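Fumum Overnight Masks: Frequently Asked Questions

Last reviewed in April by the Customer Care Department, Drinddale

Please read this page before contacting us. Most enquiries about the overnight range are covered below.

What is included in the Fumum overnight range?
The range consists of the Fumum Overnight Mask, the Fumum Neck Balm and the Dralley Cleansing Milk. They may be bought separately or as a set. The set costs £39, and all three items are full size. The muslin cloth supplied with earlier sets has been discontinued.

Who may use the mask?
The mask is intended for adults with normal, dry or combination skin. It contains almond oil and must not be used by anyone with a nut allergy. Customers who are pregnant, who have had a facial peel in the past 7 days, or who are using a prescribed skin treatment should speak to a pharmacist or doctor first.

Do I need to carry out a patch test?
Yes. Apply a small amount to the inside of the elbow and leave it uncovered for a full day. If there is redness, itching or swelling, rinse the area with cool water and do not use the product on the face. A new patch test is advised if you have not used the mask for some months, even if your first test was clear.

How often should it be applied?
We recommend two nights a week, with at least one night between applications. More frequent use will not harm most skins but may leave a residue along the hairline.

Should I put it on immediately before going to bed?
The mask should be applied to clean, dry skin at 9.30 in the evening or thereabouts if you retire at ten. It needs half an hour to settle before your face touches a pillow.

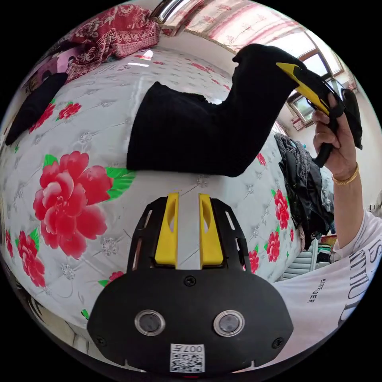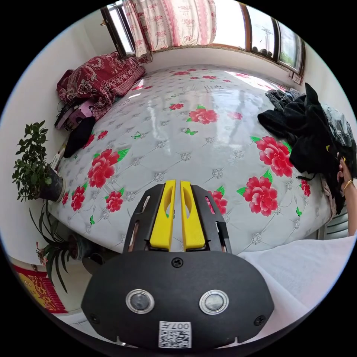
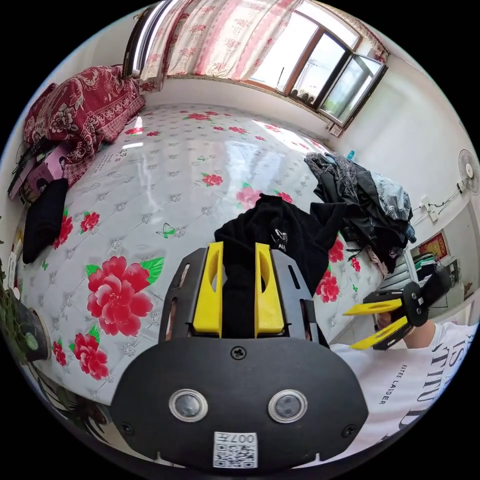
The mask contains plant oils and a mineral tint, and either can transfer to fabric while the product is settling. Please keep open jars on a bedside table or shelf and use the spatula provided. Bedding with a pale background needs particular care: on a white quilted cover with large red peonies, such as the one on the bed in the second picture, a smear of tinted cream would be plain to see between the flowers. We suggest laying an old towel over the pillow and the top of the bed. Any marks should be blotted, never rubbed, and the fabric washed according to its own label.

Can the Overnight Mask be used with a retinol serum?
Not on the same night. Leave the serum for an evening when you are not using the mask. The Neck Balm may be used on any night.

How should the products be stored?
Store below 25 degrees and away from direct sunlight. The mask may be kept in a refrigerator but must not be frozen. Slight separation at the surface is normal and can be stirred in.

How long does an opened jar last?
The period after opening is printed on the base of each jar. The batch code is beside it, and you will need this if you write to us. Jars from batch 835 carry the code on the lid instead.

May I return a jar I have opened?
For reasons of hygiene, opened jars cannot be resold, and a refund is given only where the product is faulty or has caused a reaction. Unopened items may be returned within the period stated on your receipt. Sets must be returned complete.

What should I do if I have a reaction?
Remove the product with plenty of lukewarm water and stop using it. Seek medical advice if the symptoms are severe or do not settle. Please then report the matter to Ekene Akande, Product Safety Officer, giving the batch code and the date of purchase.

Are the products tested on animals?
No. Neither the finished products nor their ingredients are tested on animals by us or on our behalf.

Where can I buy the range in person?
The full range is held at the Meléndez counter in Drinddale, where samples of the Cleansing Milk are available on request. Samples are limited to 2 per customer. The Overnight Mask is not supplied as a sample.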